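Holiday let safety check, with my comments
April - by the Joltton changeover desk
Filed under: Hosting > Checklists

I do this walk-round before the first guests of the season, table laid or not, and I've scribbled my notes in as I go.

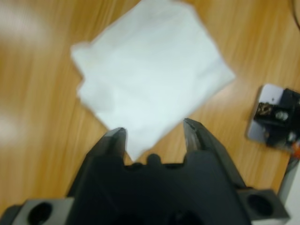
Porkska wrote in after the last list to ask whether the smoke alarms really need pressing every single changeover, as theirs get done monthly and have never failed. Fair question! I still press mine every time, it takes a minute and I'm up the steps anyway.

1. Smoke alarms, hall and landing - OK. Landing one is a bit quiet, new battery in.

2. Carbon monoxide alarm - OK. Moved it off the windowsill, where somebody had put it behind the curtain (grr).

3. Fire blanket, kitchen - OK, but the pull tabs were tucked up inside. Pulled down.

4. Stair rail - FAIL. Top bracket wobbles. Longer screws on order from Derkon, should be here Friday.

5. Plugs and leads - kettle and toaster fine. Bedside lamp has a 13 amp fuse in it and I'd like a smaller one, so it's unplugged for now.

6. Back step - mossy again. Scrubbed, needs another go.

7. Window catches upstairs - 5 good, one stiff. Oiled it.

8. Guest folder - emergency numbers still right, stopcock page missing. Reprint!

Rail gets rechecked before keys go out.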